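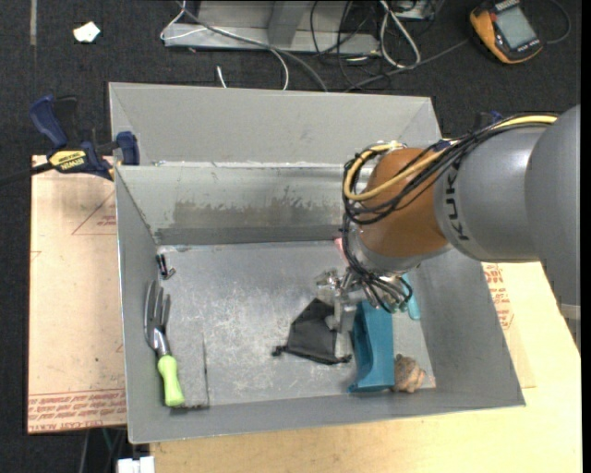
法律与债务互助版 > 个人破产 > 担保人还要不要还?

发帖人:bartos_r
大家好。我叫Radomír Bartoš,中文不是我的母语,如果有写得不对的地方请原谅。
我有一个关于担保的问题。我的朋友开了一家小公司Zumness,三年前他向Dondham信贷借款,我在合同上签了字,做他的保证人。今年五月他申请了个人破产,法院已经受理。昨天我收到Dondham的信,要求我支付剩余的2,023欧元,另外还有手续费491欧元。
我的理解是:他破产以后,债务被免除,那么我的保证也应该一起结束。这个理解对吗?信里给我的期限是6天,我觉得很短。

回复1:南窗听雨
不对。免除的是他本人的责任,担保人的责任一般不受影响。银行要担保人,防的就是这种情况。你先不要把希望放在这上面。

回复2:wutivow_fan
楼上说得太绝对了吧。我表哥也给人担保过,后来对方破产,他一分钱没付。

回复3:南窗听雨
回2楼:你表哥没付,可能是债权人没追,也可能过了保证期间。没被追和没有义务是两回事。

回复4:bartos_r
谢谢两位。我又读了一遍合同,里面写的是“连带责任保证”。我查了词典,但是还不能完全明白它和“一般保证”的区别。
关于保证期间,合同里只有一句话:“至主债务全部清偿之日止”。这算不算一个明确的期限?

回复5:老秦算账
连带的意思是债权人可以直接找你,不用先告你朋友。一般保证的话,你通常可以要求他们先找债务人,不过债务人进了破产程序,这个抗辩在很多地方也用不了。
至于“至清偿之日止”,各地法律的处理不一样,有的视为没有约定,按法定期间算。你的合同适用哪国法律?看最后几页。

回复6:bartos_r
最后一页写的是捷克法律。合同有两个语言的版本,我上面引用的是中文版,因为我朋友的合伙人是中国人。以哪个版本为准,我没有找到这样的条款。

回复7:wutivow_fan
那你在中文论坛问捷克的事,谁能答得准啊。

回复8:老秦算账
问问思路总可以的。我在布尔诺做过几年会计,不是律师,说几点仅供参考。
一,写信要求Dondham提供债务明细:本金、利息、已还多少、手续费的依据。491那一笔我很怀疑,先看合同里保证范围包不包括费用。
二,问清楚他们有没有在破产程序里申报债权。如果申报了并且分到了钱,你这边应该相应减少,他们不能收两份。
三,你付了以后,对你朋友有追偿权。但是他在破产,你也要去申报,而且有期限,错过很麻烦。这件事现在就要问律师,别等付完再问。

回复9:南窗听雨
同意第三点。第一点我有不同看法:可以要明细,但不要在信里写“我承认这笔债务”之类的话,也不要先付一部分表示诚意。有些地方这样会影响时效。

回复10:老秦算账
先付一部分不一定是坏事。如果本金部分没有争议,早付可以少算利息。不过金额没核对之前,确实先别动。

回复11:bartos_r
非常感谢,这些内容对我很有用。我想确认一下:6天的期限是对方自己定的,不是法院定的,所以过了这个期限,他们还不能马上冻结我的账户,对吗?

回复12:南窗听雨
普通催款信的话,是这样,他们一般要先拿到判决或者支付令。但是你看看当年有没有签过可以直接执行的公证文书,有的贷款会附带这个。如果有,情况就不一样了。

回复13:wutivow_fan
公证的那个我倒真听说过,挺吓人的。楼主赶紧翻翻。

回复14:bartos_r
我翻了全部文件,一共5份,没有公证书。有一份附件是Sokol保险的还款保障,被保险人是我的朋友,保障范围写的是疾病和失业,没有写破产。我想这个大概帮不了我。

回复15:老秦算账
他是因为什么还不上的?如果破产之前生过病或者丢过工作,也许可以补报理赔。让他本人去问保险公司,你问的话人家多半不理。

回复16:bartos_r
他去年冬天做了手术,休息了很长时间。我以前没有想到这两件事有关系。我今天晚上给他打电话。
给Dondham的信我也写好了,只要求明细,没有写承认债务的话。明天下午两点我去见法律援助的律师,会把合同的两个版本都带去。

回复17:南窗听雨
信用挂号寄,回执留好。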